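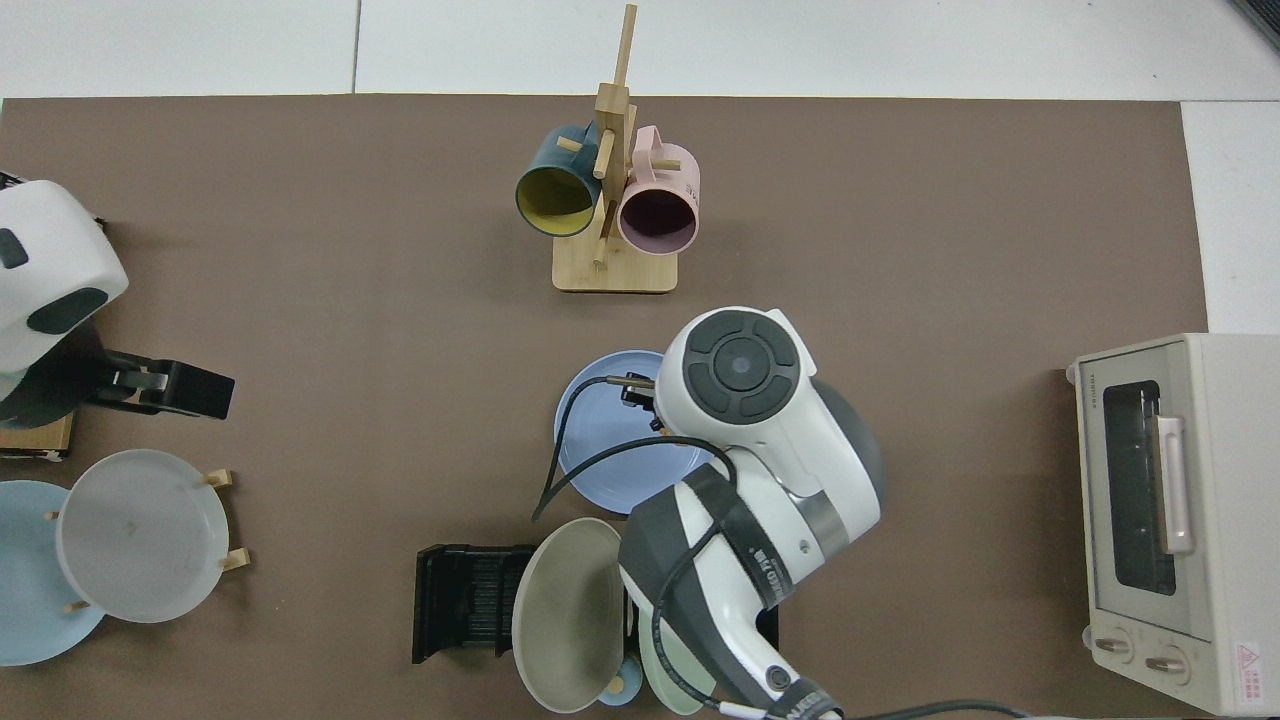 Both arms over the mat, mug tree at the back, toaster oven on the right.

Bench check, two-arm dish setup
3 min read

Checked by me (Menaka), Dec 1, 2024. Lumturie, your comments are in here too, I just typed them up!

Mat flat, corners down: OK. Still love this brown one, so much easier on the plates than bare table.

Cables, big arm: WATCH. The loop by the gripper hangs down over the blue plate. I want it clipped closer to the arm before we run anything faster (Lumturie says two clips, I say three, we'll see).

Base clamps: OK. Gave both a good shove and went over all 13 bolts again.

Stop button: OK. Pressed it 15 times from the stool and both arms quit every time.

Mug tree: OK for now. It's light, so if an arm bumps it, the mugs go with it. Maybe some putty under the base?

Dish racks: OK. Plates seated, nothing wobbling when I bumped the table.

Toaster oven: unplugged, and PLEASE leave it that way! We're only practicing around it.

Speed limit: set to 240 in the config, same as November. Damir, don't raise it without telling me first :)

To do: cable clips, putty, new label for the Datent power strip.

Next check after the clips are on.

We use cookies to remember your settings. OK / Manage
Contact: Menaka Samarakoon | Back to top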